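Play food

Play food is a category of toy that reproduces food, drink, packaging and tableware for use in pretend cooking, serving and shopping. It is used in homes, preschools and waiting rooms, usually together with a toy stove, a play kitchen or a market stand. Play food is closely related to the dollhouse miniature, from which it differs chiefly in scale: most pieces are made near life size or slightly smaller, so that a child can handle them as an adult would handle the real item.

Materials

Play food has been made from wood, plaster, tin, papier-mâché, felt, rubber and plastic. Wooden pieces are generally painted or stained and are valued for their weight. Molded plastic allows finer surface detail, such as the seeds of a strawberry or the segments of a citrus fruit, and is easily washed. Fabric food, including felt and plush, is often sewn at home. It is soft and quiet in use, but it holds dust and takes longer to clean than hard pieces.

Sets from different makers are commonly combined, and a single collection may include several materials and scales. The Plimel range, sold in boxes of 100 pieces, keeps its fruit and its dishes to one scale. Most households do not maintain such a distinction.

Types

Fruits and vegetables form the largest group. Bananas, strawberries, oranges, peppers and carrots are frequent choices, as their color and outline make them easy to recognize. Some are made whole and others are shown sliced or partly peeled. A second group consists of packaged goods and condiments, in which the label carries much of the likeness. Prepared dishes, baked goods and drinks make up the remainder.

Tableware is usually counted as part of the category. A basic set contains plates and cups, and a larger one may add pans, a kettle and serving spoons. A red plush ketchup bottle with a tomato on its label, a peeled banana and a light blue cup are representative of a mixed collection.
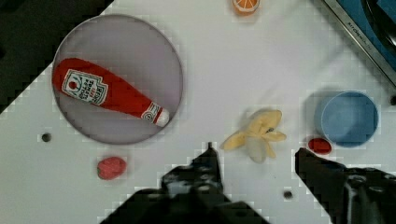
Shabani Chege has objected to the grouping of condiments with packaged goods, arguing that children use a toy bottle as a tool for pouring and squeezing, and that it belongs with the utensils. The classification remains unsettled, and catalogs differ in their treatment of it. The Thepsuriya catalog lists bottles and jars under a separate heading, "table goods."

Use in play

Pretend meals typically follow a familiar order of cooking, serving, eating and clearing away. Younger children tend to repeat one step, such as placing food on a plate and removing it. Older children assign roles and may write menus or set prices.

Care and storage

Hard plastic pieces are washed in warm, soapy water and dried before storage. Painted wood is wiped with a damp cloth and should not be soaked. Plush and felt items are cleaned according to their labels. Shallow open bins are preferred in classrooms, with food and tableware kept apart.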